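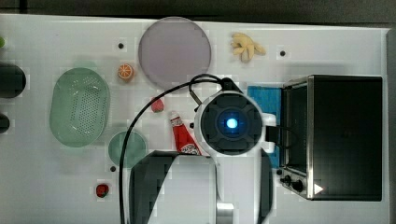
Our project was a task planner for a single tabletop arm, built on the Rultell motion library. The planner takes a typed goal, breaks it into pick and place steps, and checks each step for collisions. The toaster oven was the hardest obstacle to model, and the blue sponge to its left shows why: a grasp there leaves little room on the oven side. We gave the oven a padded collision box and left the plate as a flat disc.

Training for the object detector used 2,288 labeled images. The two strawberries shared one class name at first, so the planner could not tell which one a goal meant. We fixed this by giving every detection its own ID.

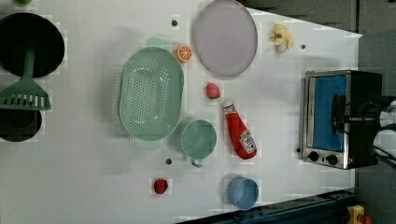

4. Testing

We ran 103 trials with 24 different goals. Each trial logged the plan, the joint path and any stop from the collision checker. Failures fell into six types. The most common was a stale object position after the arm had blocked the overhead view.

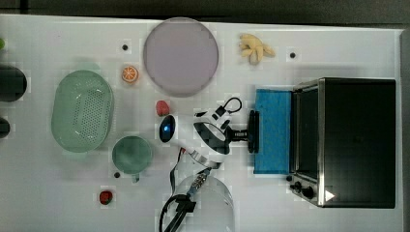

Figure 3. Gripper at the left edge of the sponge, in front of the oven door.

The next version will replan after every grasp. Code is in the Flinulora folder on the course server and will be updated in November.

6 comments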